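Another habitable planet, apparently
March 19, 2018 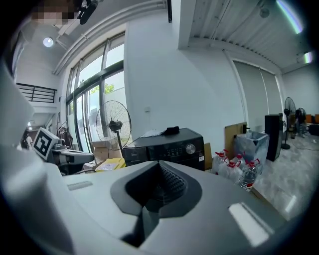 The black Midea with the silver knob, paper still on top.

I see we have found another Earth. By my count it's the second since Christmas, and the headline was the same as for the last one, down to the word "twin".

Dumisani Chauke sent me the link with no comment, so he knew what he was doing. I read the article, then I read the paper, and they don't have much in common. The paper says a small dimming was seen in the light of a faint star, 6 times, and that a planet is the favoured explanation. The radius comes with error bars wide enough to drive a ute through. There is no mass at all. Without a mass you have no density, and without a density you can't say whether it's rock or a ball of gas with ideas above its station.

As for "habitable", all anyone has worked out is how much starlight lands on it. Do that sum for Venus with generous enough limits and you'd be packing your bathers.

The star is a red dwarf, too, and those flare. The paper gives that one paragraph. The article gives it nothing, but does find room for a painting of a beach.

I'm not saying the planet isn't there. The team were careful, and they ask for more observing time in April to get a mass. Good - I hope they get it. If the signal holds up after 30 nights on a decent spectrograph I'll happily write a nicer post.

Dumisani Mofokeng reckons I'm a killjoy and that the colour and excitement bring kids into astronomy. Maybe. I came in through a 700 mm reflector and a very blurry Saturn, and I don't remember being promised a beach.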